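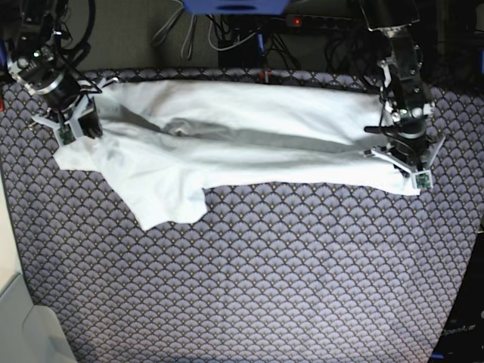
*Both arms on a white garment, practice mat underneath.*

Quick one before the break — the Ferel folding kit is now on the hire list. Plenty of you asked after the May open evening so here are the basics, prices further down.

Ferel is a software and parts bundle for a two-arm bench setup. It doesn't come with arms, please read that bit twice. You bring the arms, they send the finger sets, the folding routines and a licence key. Finger sets are pale, light, and quick to swap. Spare set in the box. The manual is translated and a bit odd in places but the wiring pages are fine.

Tried it on shirts first. Thin white cotton is the hard one, slides about and creases where you dont want it. Advice from the Plindach workshop, who have had theirs longer: start with the garment pulled out long, one gripper per end, and leave the speed on low until you trust it. Patterned cloth on the table is fine too.
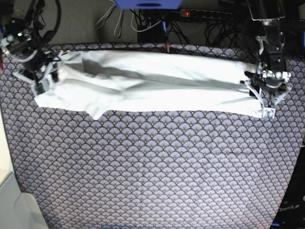 ## What it costs

- Hire, 2 weeks: £90
- Hire, 3 weeks: £149 with phone support from Trnka
- Deposit on top, ask at the desk

Longer hire isn't cheaper per week, yes we noticed. The support is what you're paying for. Trnka answer the phone in the mornings only.

## Worth it?

For shirts, yes. Towels, yes. Anything with buttons, wait for the next update. Setup took us most of an afternoon and a lot of that was cables, so clear some space behind the table first. Calibration is easy enough but has to be redone if anyone moves the table, even slightly. Loose sleeves are still the weak point — they end up where they like and you have to tuck them by hand.
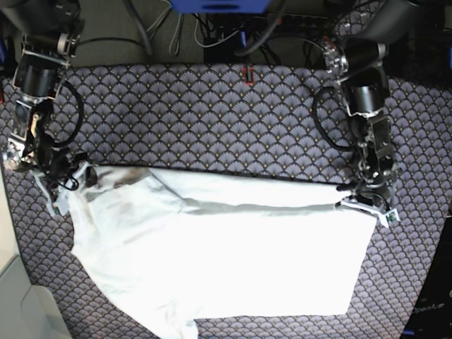 *Top edge held at both ends, loose flap still to sort out.*

Collection from the Stendville unit, side door. Bring the signed form or they will send you home agian. Bookings open Dec 15, 2018, by email please, not by phone.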